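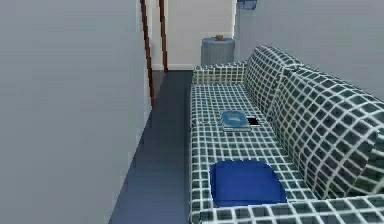

Is it worth paying for a "low-odour" paint, or is it just a dearer tin?

We moved into a rented flat in Okell in May and the landlord has agreed we can repaint the living room and the passage, at our own cost. The local shop is pushing a range called Pondilstead Calm, which says "virtually odourless" on the lid and costs nearly twice as much as their ordinary matt. The man on the till told me it was "healthier" but couldn't say in what way. I get headaches from strong smells, so I'm tempted, but I've been sold this sort of thing before. Has anyone used it and noticed a difference? I'd need enough for 2 coats.

Kirsten Egilsson
Posted 2021-06-18 — 256 views

Trorumlow

I'd want to see what they mean by "virtually". Most ordinary emulsion is water-based these days and doesn't smell of much compared with gloss. Look on the back of both tins for the VOC figure or the little globe symbol. If they both say low or minimal, you're paying for the word Calm.

Also be careful with "odourless" in general. A paint can give off very little smell and still have things in it that bother some people, so it doesn't follow that it's better for headaches. I did a bedroom in the dear stuff and a hall in the cheap stuff and couldn't have told you which was which by the next morning. Windows open, door shut, sleep somewhere else if you can. That did more than any tin.

The one thing I'd pay extra for is a wipeable finish in the passage. Cheap matt marks if you so much as brush past it with a shopping bag.

Þórey Lauritsen

Mostly agree with the above, except that I do think some of the cheaper ones smell worse. Buy a tester of each, paint a bit of card, and leave it in a closed cupboard overnight. Open it in the morning and see if your head minds. Don't go by the smell in the shop, they all smell of shop.

And get the landlord's yes in writing, with the colour named. Mine said "any neutral" and then took money off the deposit because my neutral was apparently green.

Ninh

just use the cheap one, paint is paint. mine stopped smelling after 12 hours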